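**Saltico opens bookings for residential visits at Drorell**

13/03/2026

Saltico announces that bookings are open for its residential courses at Drorell, a rural learning center 5 miles from the village of Bahrami. Courses in dry stone walling, seed saving and natural building will run until December.

Each course takes up to 50 guests. The fee is $700, with meals and shared lodging included. Day visits must be arranged in advance through Fundik, the booking partner. 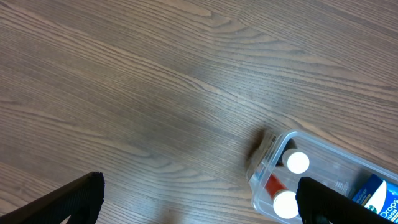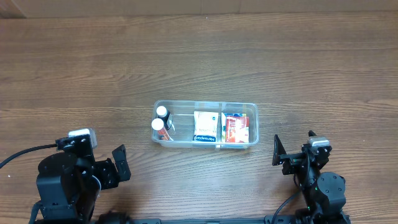
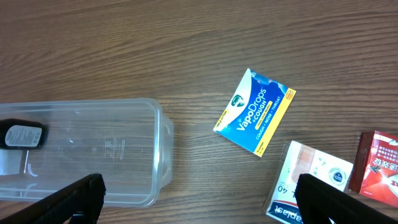
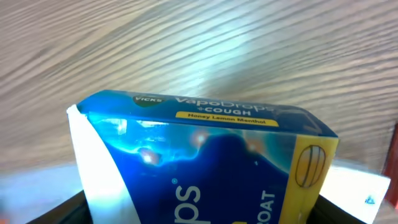 Guests arriving by train should reserve a seat on the center's shuttle when they book. Cars may be left in the lower field.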